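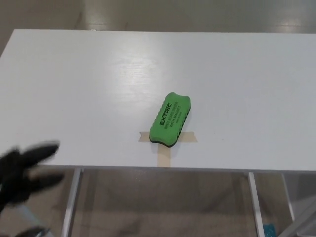
Whiteboard eraser on a tape cross, white table.

Shared Room Supplies: Frequently Asked Questions
Last revised Saturday, June 14, 2025

Which rooms does this page cover?
The 6 meeting rooms on the Nygård floor and the training room, Biva. Storage areas and private offices have their own lists.

What does a tape cross on a table mean?
It marks the set-down position for a shared item. Return the item to the center of the cross when you finish. Orientation does not matter unless a label says otherwise.

Why masking tape and not printed labels?
Printed labels left adhesive on the white tabletops when they were removed in January. Masking tape comes off cleanly if it is replaced on schedule. Tape is replaced every 3 months.

The tape is lifting at one end. Can I fix it?
Press it down if it still sticks. Otherwise pull up the whole cross and report it under "Table markings" in Skedlow. Do not put new tape over old tape.

Can I keep the eraser on the whiteboard?
During a meeting, yes. Erasers printed "WITH MAGNET" may be put on any steel-backed board. The glass board in Biva is not magnetic. At the end of the booking the eraser goes back to the table.

How do I clean a felt pad?
Tap it over a waste bin, then brush it in one direction with a dry brush. Do not soak the pad. Water loosens the bond between the felt and the body on most models. If the pad still leaves gray streaks after brushing, request a replacement.

Can the eraser be used on the tabletop?
No. The tabletops are not a writing surface. For stray marker on a table, use a damp cloth and the neutral cleaner from the supply cabinet. Solvent cleaners dull the matte finish.

Do the rooms all have the same brand of eraser?
No. Erasers are bought as stock allows. Any dry felt eraser works on the enameled boards. Use only microfiber on the glass board.

How do I request a replacement?
Open Skedlow, select the room, and choose "Supplies." The stock code for a standard eraser is 463. Requests entered before noon are filled the same day. Include the room name in the comment field if you are ordering for more than one room.

An item is missing from its mark. Who do I tell?
Check the neighboring rooms first, then write to Genalyn Lacson. Furniture faults, including unstable legs and damaged edges, go to Joar Sjögren.

Can I add a mark for my team's equipment?
Send a request to Efraín Castaño with the room, the item and its footprint. Marks added without a request are removed at the next tape change.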